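Ukico Refurbishment Services
Support log: memory recovery cell, Skallov site
Status: Open, under observation
Month opened: November 2024

1. Reported fault
Bench staff report that the arm stops above the motherboard during memory module recovery and requests operator confirmation. The log shows 39 such stops in 612 cycles. All concern desktop towers laid on their side with the side panel removed. 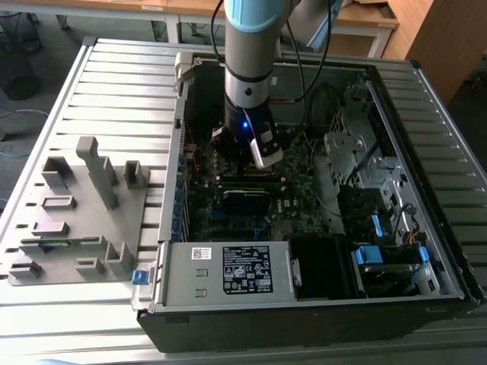
2. Effect on staff
Since September, operators have moved from removing modules by hand to supervising the cell and grading parts. Each stop calls an operator away from grading. Staff have asked that confirmation requests be grouped, and that the right to halt the arm remain with the bench.

3. Checks carried out
Fixture plate position to the left of the tower: confirmed. Parts slot on the plate: green circuit board lying horizontally, accepted. Gripper approach height: reset to the Erkala default.
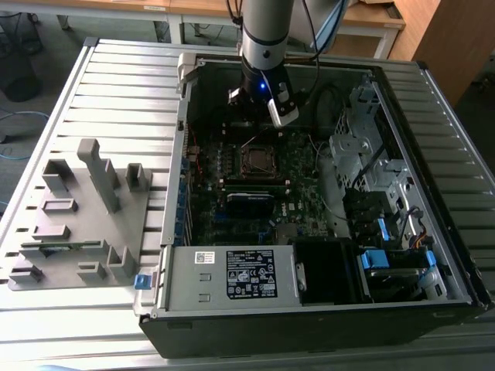

4. Action and next step
The confirmation timer has been extended by 400 milliseconds. Operators are to record any further stop on the shift sheet. The ticket will be reviewed after 2,000 cycles, with bench staff present.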